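Startseite | Über uns | Projekte | FAQ | Mitmachen

Häufige Fragen zur Robotik-AG Torby

31/07/2019 — von Gudrun Halvorsen
30 Kommentare

Für wen ist die AG gedacht?
Für alle ab Klasse 8, die Lust auf Schrauben, Messen und Ausprobieren haben! Vorkenntnisse braucht ihr keine. Wer schon löten oder programmieren kann, hilft den Neuen am Anfang ein bisschen (das klappt bei uns wunderbar, und meistens lernen dabei beide Seiten etwas).

Woran arbeitet ihr gerade?
Unser großes Projekt heißt Clirko. Wir sammeln Beispiele dafür, wie man Alltagsdinge mit zwei Greiffingern anfasst, und trainieren damit später unseren Arm Patley. Im Januar haben wir mit Bechern und Schwämmen angefangen, inzwischen sind wir bei Steckern und Steckdosen angekommen — und das ist wirklich eine schöne Knobelei. Ein Netzteil ist glatt, die Kontakte sind dünn, und wer es schief fasst, trifft die Schlitze nie. Geführt wird der Greifer dabei von Hand.

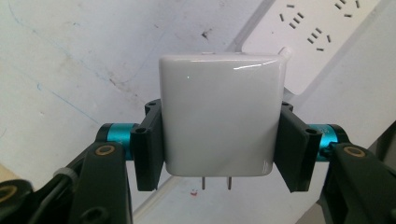
Wie viele Durchgänge habt ihr schon?
1.598 sind aufgenommen, über 1.000 davon haben wir durchgesehen und beschriftet. Das Durchsehen dauert länger als das Aufnehmen, also freuen wir uns über jeden, der einen Nachmittag mit uns am Rechner sitzt.

Ist das Üben mit Steckdosen nicht gefährlich?
Die Steckerleisten, an denen wir üben, hängen nie am Netz. Das prüft vor jeder Runde eine Betreuungsperson, und auch ihr dürft jederzeit nachfragen. An alles, was Strom führt, gehen nur die Erwachsenen.

Muss ich etwas mitbringen?
Ein Heft und bequeme Kleidung ohne weite Ärmel, lange Haare bitte zusammenbinden. Laptops haben wir da, eigene dürft ihr gern benutzen.

Was kostet die Teilnahme?
98 Euro im Schuljahr, Material inklusive. Falls das schwierig ist, schreibt mir kurz, dann finden wir eine Lösung.

Nehmt ihr an Wettbewerben teil?
Ja, am Salazar-Cup! Letztes Mal sind wir in der Vorrunde ausgeschieden, weil Patley den Becher zwar gefunden, dann aber neben das Tablett gestellt hat. Gefeiert haben wir trotzdem — und dieses Jahr treten wir mit zwei Teams an.

Kann ich erst einmal zuschauen?
Sehr gern, zweimal schnuppern ist frei. Meldet euch vorher über das Formular unter »Mitmachen«, damit am Tisch genug Platz ist.

14-mal geteilt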